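Chapter 4
Getting There and Getting About: Transport in a Small Destination

I missed the last bus out of Ağca on my very first evening there, and I've been grateful for it ever since. I'd come down in April to look at hotels, which was what I thought tourism was made of. Instead I spent an hour and a half on a bench with my suitcase, watching other visitors work out that they were stuck too, and by the time a taxi came I had the beginnings of this chapter.

You'll remember from Chapter 3 that we split a destination into what people come to see and what they need while they're seeing it. Transport sits awkwardly across the two. A ferry ride can be the best part of somebody's week (I've met people who cross to Conulov and back without getting off!) and it can also be a dull, slightly damp way of reaching a hotel. Keep both in mind as you read. 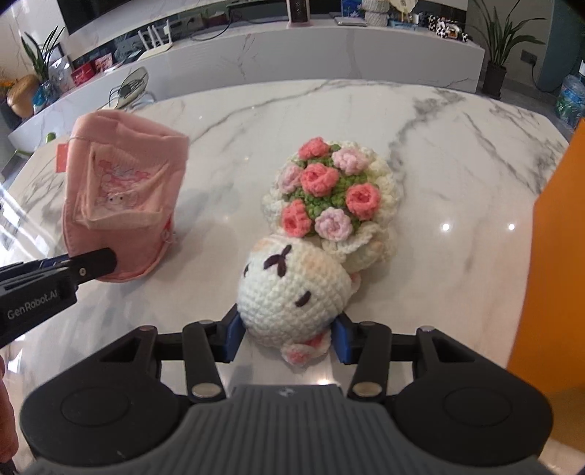
Photo: Duygu Şimşekoğlu

Let's start with some figures, and I promise there aren't many. Ağca has a settled population of 3,000. In high season it is served by ten buses a day, each with 54 seats, and in winter that drops to six. If you multiply the summer seats out you get 540, which sounds generous until you look at the timetable and see that most of those buses leave before lunch. Visitors, meanwhile, like to go home after dinner. We call this a peak mismatch, and you'll come across it again in the case study on Pinport, where the trouble was with trains.

I asked the bus company why nothing ran later. The answer was drivers. The crews live at the far end of the line and want to finish there, so the last bus goes when it suits them — perfectly sensible, and no use at all to someone with a table booked for eight.

By the end of the chapter you should be able to:

explain the difference between access transport and local transport
read a simple timetable and spot a peak mismatch
suggest two ways a small resort might spread its arrivals over the day

Have a timetable for a place you know beside you as you work. A bus one is easiest, and an old one will do.

4.1 Access transport

Access transport is whatever brings the visitor from home to the edge of the destination.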